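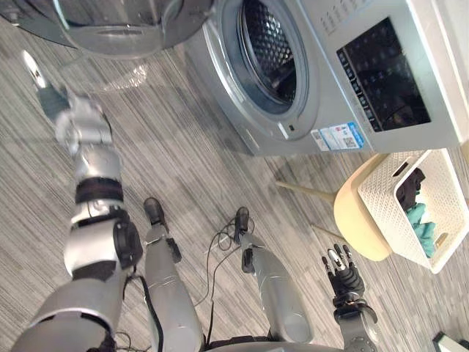 Figure 2. Front-loading domestic washing machine with the door open, showing the perforated drum.

3.2 Household survey and water-use diaries

Metered supply data give the total volume drawn by a dwelling but say little about how that volume is divided between uses. To separate laundry from bathing, cooking and garden watering, we asked households in the Skememard supply area to keep a written diary alongside the meter readings. Of the households approached, 163 returned a diary that could be matched to a meter record. Flats served by a shared meter were left out at this stage, as were dwellings with a private well.

Each diary ran for five weeks, starting in June. Respondents noted the time of every wash, the programme chosen and whether the drum was full, half full or less. Fields left blank were treated as missing and were not filled in from neighbouring days. In total, 1258 wash entries were kept for analysis.

Meter readings were logged at fixed intervals and stored in litres. A wash entry was accepted as matched where a rise in flow began within the same logging interval as the diary time, or in the interval directly before or after it. Where two uses overlapped, the volume was assigned to a combined class and excluded from the estimates in Section 4. This rule follows Dewulf and Kouris, who found that splitting overlapping flows by a fixed ratio gave unstable results in small samples.

Load size as reported in the diaries is a weak measure. Respondents judged fullness by eye, and drum capacity differs between models. We therefore use load size only as an ordered category and do not convert it to kilograms. The approach taken by Vik, in which laundry was weighed before each wash, would give better data but places a heavier burden on the household and may alter the habits under study.

Tariff band was taken from the supplier's billing file. The Illey and Karras districts were on a flat rate throughout the survey, while Bristico was billed by volume. The districts also differ in mean household size, and the comparison in Section 4.1 is adjusted for this. No adjustment was made for income, which was not recorded.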